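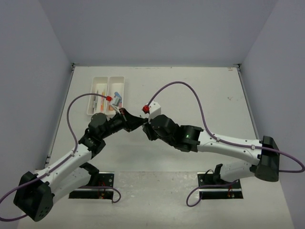
Two arms, one gray table.

Back from the Mamwood thing. Three hours of sleep, inbox at 300 unread, so this will be quick and probably messy.

Main thing I want to get down before I forget: exit interviews. We've been doing them wrong at Bultside for years. I've been doing them wrong. Last day, 4:30 pm, person already has their coat on, and I slide a form across the table with 93 boxes on it. Who fills that in truthfully? They want the reference and the parking deposit back.

Jacqueline Baudry ran the session I liked best. Her line was, move the conversation up. Way up. Talk to people in month four, while they still care enough to complain. She calls them stay talks, which is a terrible name but ok. Two questions only. What almost made you quit this month, and what would you miss. Then shut up and write. No form.

I tried it on the bus home on Kornél Vida, who has worked with me for six years. Asked him what almost made him quit. He had an answer ready. Like, immediatly. It was the expense system. Multard wants a receipt for every coffee and then sends it back if the scan is crooked. Six years and I never knew he was paying for client lunches himself so he wouldnt have to deal with it.

So that's my Septemer sorted.

Other notes, no order:

Pay ranges on job ads. Ifans put theirs up in the spring, got 900 applications for one team lead job and then had to read them. Still glad they did it, apparently. Not sure my boss would be.

Manager training. Everyone sends new managers on the course after the promotion. Why after? Wrote this down twice and underlined it.

Step counter says 1,231 for the whole second day. Bad chairs too.

The lunch was good, the soup especially.

I owe at least five people emails. If you gave me a card and I said "this week", I meant next week, sorry. And if anyone from the late session has Jacqueline's handout, send it over please, I left mine on the bus with my good umbrella.

More when I've slept.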